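Sun 23 September, Foruvgate workshop

Carbs off again. I know, I know, I said in July they were done and I'd be riding it by the end of the month, but the left one was still weeping at the float bowl and I can't leave a thing like that alone. Off they came, both of them, and the airbox rubbers fought me the whole way (they always do on this bike, whatever the forum says about warm water).

Left float height was out by a hair. Bent the tang, checked it twice, put a new bowl gasket in from the Diltska kit. The kit's decent, by the way, but the O-rings for the mixture screws are too fat, so use the old Sidell ones if there are any left in the drawer. 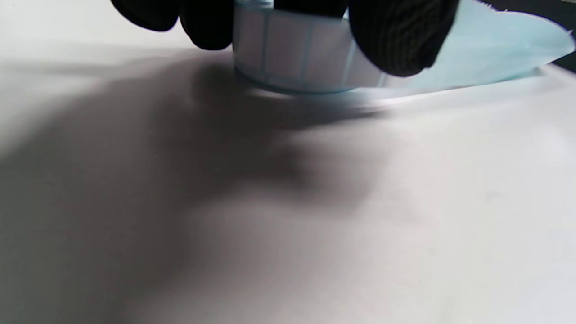

Pilot jets next. The right one looked clear until I held it up to the lamp, and then it really wasn't! Soaked it, blew it through, soaked it again. Main jets are fine, needles are fine, clips back on the middle groove where I found them. I did wonder about going up a size on the mains with the open silencers, but one change at a time or I'll never know what did what.

Mileage is still 1323 since the rebuild, so that's an oil change overdue by 300. Naughty. Filter's on the shelf, oil isn't, and Khoury were shut when I rang.

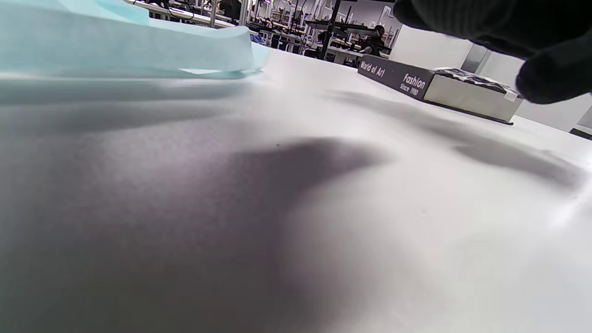

Balanced the pair on the gauges once everything was back on. Idle hunts a bit from cold and settles after a minute or two, with the needles sitting nearly level. It drops back quicker when I shut the throttle too, which it wasn't doing before. Cable free play was silly, I've taken most of it out at the bar end.

Still to do: rear tyre is at 31 psi and wants pumping up before anyone borrows it, the sidestand spring is on its last legs, and whoever had the long 5 mm Allen key, please put it back on the board. Plan is a gentle 100 miles next weekend if it stays dry, then plugs out for a look at the colour.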